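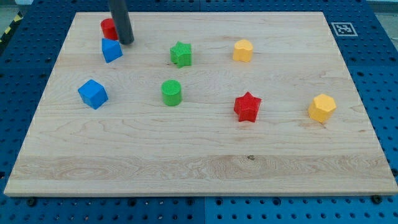

The Lorkine shapes on the maple board, star, heart and pentagon included.

Home Reviews Kids Workshop Archive About

Lorkine Block Set with Maple Board
February
By Randi Eklund

I own a lot of blocks for a woman whose children can drive. The Lorkine set came from Ultside, who wanted 91 dollars for it, and I paid with the calm of someone who had already hidden the receipt.

Start with the board, the best thing in the set. It's pale maple with a wavy grain, and mine has a band of swirly knots toward one long side that looks like a weather map. There's a small dark knot in that band. My colleague Flor Sotelo thinks I should send it back. I'd sooner send Flor back.

The blocks have a fine texture, a bit like a nail file that has been to therapy. I like it. It also collects jam, and a damp cloth gets only so far into it. Use a toothbrush.

Colors are plain red, blue, green and yellow. The green star and the red star are alike enough that "pass me the star" starts arguments. The cube and cylinders stack as you'd hope. The heart stacks on nothing, and nothing stacks on the heart, which I will leave alone.

My nephew, who is 3, ignored the shapes entirely and used the board as a parking lot. He rated it highly.

Gripes: no storage bag, and the leaflet gives 2 lines to cleaning and a full page to the founder's childhood. The old Amissah set was cheaper and came in a tin. It also chipped if you looked at it.

Would I buy it again? Yes, on sale.

Contact us | Copyright Sultetti Reviews | Back to top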